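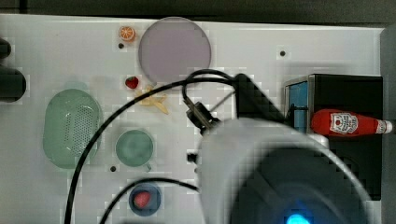
4.2 Probation conditions and small thefts. Most revocations in our file start with something minor. A missed check-in, a fee not paid, a shoplifting stop under the felony line. We coded 2203 revocation hearings from Brovutcombe and Bedberg over two years, both counties using the same state form. Food theft gets its own code because the form lumps it with all other retail theft and the dollar value is often left blank. The code covers anything a person would put on a plate, so the strawberry and the fries in Figure 1 (toys, obviously) would both go under F, and the plate itself would go under H, household. Mixed cases go to whichever item the officer wrote down first. Not ideal, but the order was the only thing recorded the same way in both counties.

New-offense revocations and technical revocations are kept apart in what follows. A person can be revoked for a new arrest that was later dropped, and the form has no box for this. We marked these by hand where the docket let us. More than 100 could not be matched to a docket entry at all and are left out of the models, though they stay in the descriptive counts.

Judges in Brovutcombe revoked more often on a first technical violation. Bedberg used short jail stays instead, a few days, then back on supervision. On paper the two counties follow the same guidlines. The gap holds when we control for original offense, age and time left on the term. It shrinks when we add whether the person had a lawyer at the first appearance, which Bedberg provides and Brovutcombe mostly does not. We read this as a counsel effect but can't rule out differences in who gets charged to begin with.

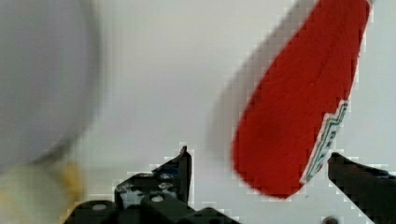

Notice is the other piece. Conditions are handed over at sentencing, on paper, often with several other sheets. The Brovutcombe packet has the travel rule on the last page, after the fee schedule. Signed forms were in nearly every file we pulled, so the courts treat notice as settled. Whether the person understood what they signed is a seperate question and the files say very little on it. Hearing transcripts say more. "I thought that was only for the first year" and close versions of it come up again and again in the travel and curfew cases.

Willfulness is rarely argued. Where defense counsel raised lack of notice the judge usually pointed to the signature and moved on. See the Lam subset, coded separately, for the hearings with full audio.

Data entry was done in Rilatari, second coder on all F cases. Disagreements mostly over blank value fields. These were settled by going back to the arrest report, and where that was missing too, coded as unknown and kept.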